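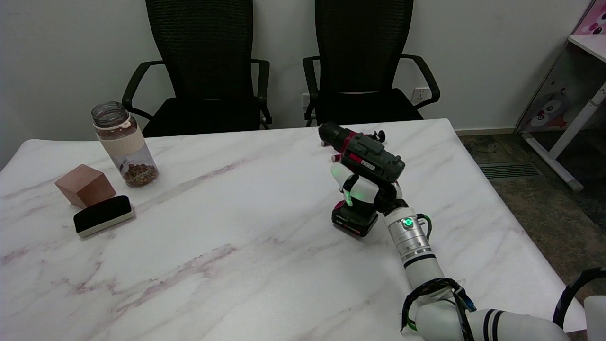
Fig. 2. 12V drill, storage jar, wooden cube and whiteboard eraser on the marble table.

Section 4. Mounting the Marix wall rail in a meeting room

Read this before you charge anything. The Marix carton says the rail goes up "in minutes." Hanan Harb and I fitted the ones at Brernmont, and we would not put that in writing.

You will need: a 12V drill, a bit to suit the wall plugs, a pencil, a level, and the rail kit.

1. Move the chairs away from the wall. The kit leaflet has you reach over them, which is a fine way to drill a crooked hole.

2. Find the power outlets and keep the rail well to one side of them. Do not drill directly above or below an outlet.

CAUTION: A cheap cable detector may miss a wire. Silence from one proves very little. Switch off the circuit at the panel.

3. Lay an old towel over the tabletop before you set tools on it. Marble is sold as hard-wearing -- it still chips if a drill lands on it.

4. Mark the two end holes 426 mm apart. The leaflet says 400. We measured the rail, and the leaflet is wrong.

5. Fit the battery pack until it clicks. Tighten the chuck by hand, then tug the bit.

6. Drill at low speed. Stop if the bit meets metal.

7. Push in the plugs, hold the rail level, and drive the screws until snug.

NOTE: The carton claims a load of 300 g per hook. I would hang an eraser from one and leave it at that. Jars stay on the table, whatever the leaflet's drawing shows, and so does anything else you would mind picking up in pieces.

8. Take the battery out before you put the drill away.

If the rail wobbles, see Section 6. Longer screws are the usual advice, and in soft plaster I have yet to see them help.

T. Kinsella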